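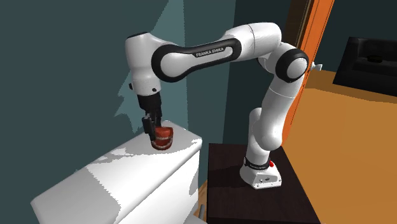 4. Rehearsing a pickup in the simulator

I'm Siobhán Phelan, and I wrote this section for the care aides and housekeepers at Flanthorpe who are getting the bathroom arm this May. If you've done Section 3, you already have the Suretti software open and your practice apartment loaded. Good! You can't break anything in here, so poke around all you like.

Our practice pickup is a set of dentures sitting on a toilet tank lid. I picked it out of my old shift notes. I spent a lot of years on mornings, and hunting down teeth was a bigger part of the job than any training course let on.

Before you start

You need your staff login and a mouse with a wheel. Set aside 40 minutes the first time through. After that it goes a lot faster, I promise.

Steps

1. Open the Tsuji panel on the left side and choose Rehearse. Pick task 501, "Dentures, tank lid."

2. Press Home. The arm goes back to its resting pose and the fingers open.

3. Click the dentures once. If the tank gets the outline instead, zoom in with the wheel and try again (I still miss it half the time).

4. Choose Approach from Above. The arm should reach up and over, then point the gripper straight down at the lid. If it tries to come in low from the side, hit Stop and go back to step 2.

5. Lower the gripper until there's one finger on each side of the dentures. Turn the view as you go, because from some angles one finger hides behind the teeth and you can't tell how close it is.

6. Set Grip to 4 and press Close.

CAUTION: Please don't turn Grip up to "make sure." The slider goes all the way to 100, and that end is for things like shampoo bottles. A cracked denture means a resident eating soup for weeks.

7. Press Lift, and wait for the Keseck log to say Held before you move anywhere else.

8. Save the run under your own initials. Your shift lead will look it over with you — bring questions, bring complaints too.

Note: Shadows in the simulator can look jagged on the walls and on the tank. That's only the drawing quality, and it doesn't change how the arm moves. You can turn it up under View, but the older laptops at the nurses' station will crawl.

Note: The dentures are tucked toward the back of the lid, near the wall. Watch your clearance there on the way up.

What changes on your shift

I got asked this at every single demo, so let me put it in writing. The arm does the reaching and the fetching. You still do the care. You're the one who rinses the dentures, checks them for chips, and hands them to the person they belong to, and you're the one who knows Mom-and-Pop in the end unit like theirs kept in separate cups.

Rounds will feel different. There's less bending over in tight bathrooms, which my back would've loved, and there's more time on the tablet, which some of you are going to hate. Fair enough. Rehearsal time counts as paid time, so put it on your timesheet under Training and don't squeeze it into your break.

You can also say no. If a resident doesn't want the arm running while they're home, mark the apartment Manual in Tsuji and do the pickup by hand, same as always.

When you've got a saved run that your lead has signed off on, go on to Section 5, Glasses and Hearing Aids.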